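Courses > Design Studies > Exhibition Making > Week 9

Print | E-mail | 3 shares

Curating a small design show: notes from class

Instructor: Sanaa Bennani

Brief first, objects second. Write the question of the show in one sentence. If it takes two, cut.

Case: the Baltik chairs show, Kandadville. 60 pieces proposed, 30 shown. Nawal Badawi picked by maker, then re-hung the whole thing by use. Compare both floor plans (handout 2).

Labels: max 8 lines. Title, maker, year, material. No adjectives in the first line. Read them aloud, standng up.

Loans - ask early. Ultdale wants paperwork by June.

Lighting: see last week, not repeating it. 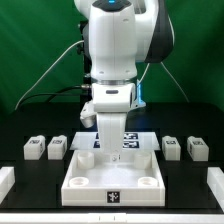

Fig. 1. White robotic arm over a white tray.

For next time: draft wall text, one page. Bring a floor plan to scale, pencil is fine. Groups stay teh same. Comments on this page: 0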